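La fiambrera de las once

Llevo 39 años comiendo y solo tres comiendo bien a mediodía, y la culpa la tiene una fiambrera. Empecé en octubre, harta del bocadillo de máquina de la oficina, y ahora soy de esas personas pesadas que preguntan a los demás qué traen hoy (lo siento, es superior a mis fuerzas).

Mi maestra fue Revathi Mathew, compañera de planta, que aparecía con lentejas especiadas y arroz con limón mientras los demás masticábamos pan frío. Me enseñó lo básico: el arroz se enfría extendido en una bandeja, la salsa viaja aparte y el tomate se corta en el último momento. Tardé semanas en hacerle caso con lo del tomate - qué ensaladas más tristes, madre mía.
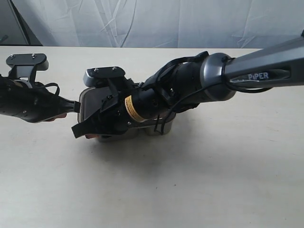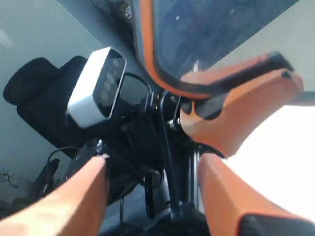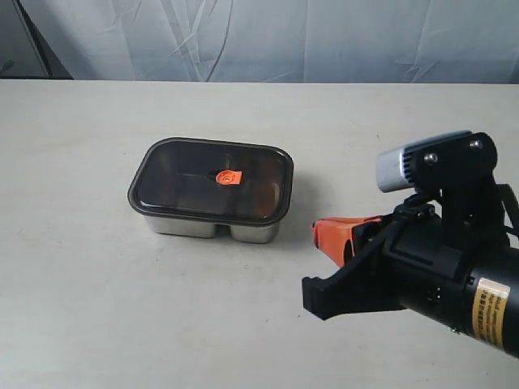 Luego está el asunto del aburrimiento. Al segundo mes yo repetía garbanzos hasta en sueños, y fue Takeshi Kikuchi quien me salvó con su tortilla enrollada, que aguanta estupendamente en la nevera y se come fría sin pena ninguna. Desde entonces cocino por la noche, a eso de las nueve, con la radio puesta y el doble de verdura de la que me parece razonable.

¿Y el dinero? Pues el año pasado me ahorré alrededor de 322 euros, que se fueron enteros en quesos. Mañana toca berenjena con miso, si es que esta noche no me la ceno de pie en la cocina.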